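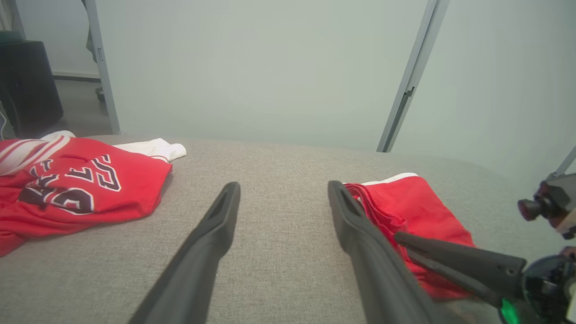 Wrist camera view, slotted fingers open over the gray fabric, red jersey on the left.

Prerko Grips: finger comparison on clothing

We love this set! It holds 561 pick attempts on soft clothes, made to compare two finger tips, slotted and flat, on a two-arm setup. Jerseys are great test items (slippery fabric, thick printed numbers, trim that bunches up), and the tips behave very differently on them.

What you get
- wrist video from both arms
- joint positions and finger opening, logged at 10 Hz
- a tip label and a pass/fail mark for each attempt

Each attempt starts with the fingers open. A pass means the garment stays held for 5 seconds after the lift.

Known gaps: the flat tips have no two-arm folds yet. We hope to add those in February.

Questions and odd results are very welcome! Write to Fionnuala Mac Giolla at Grundgate.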